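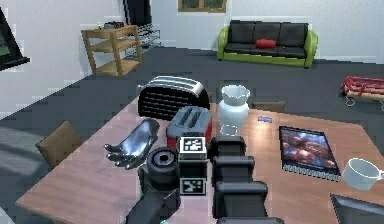
Attachment 1 – robot arm over wooden table, rendered

Ticket 263 – Dividend reinvestment units missing from holdings view
Product: Gaven portfolio ledger
Opened by: Sandrine Marty
Assigned to: Despina Pavlović
Opened: 22/01/2023
Priority: 3
Status: Resolved, monitoring

Reported behaviour
Client holds 400 ordinary shares in Prerstead and is enrolled in full dividend reinvestment. The registry statement shows 4 additional shares allotted. Gaven shows the dividend as cash received and the holding unchanged at 400. Cost base report is also unchanged.

Log

Marty: Re-ran the import from the Mestska registry feed. Same result. Logged out, cleared the browser cache, no change. The other reinvesting holding on the account, Wróbel, is correct.

Pavlović: Confirmed on our side. The feed carries two rows for the event, one for the payment and one for the allotment. The allotment row was rejected with "duplicate reference". Mestska now uses the same reference for both rows. Wróbel comes through a different registry and is not affected.

Marty: Can I enter the allotment by hand in the meantime? The client's accountant wants the cost base report.

Pavlović: Yes, but use type DRP and not BUY. A BUY entry charges brokerage at the account's default rate and will throw the cost base out. Leave the cash row alone, the DRP entry offsets it.

Marty: Done. Holding shows 404. Cash balance is still overstated by the dividend amount.

Pavlović: The offset only posts if the DRP date matches the payment date. Yours has the statement date. Please amend.

Marty: Amended. Cash and cost base both agree with the registry statement.

Resolution
Duplicate check changed to compare reference plus row type. Manual DRP entry to be kept – do not re-import this event, or the units will be added twice. Ticket stays open until the March distribution has been processed.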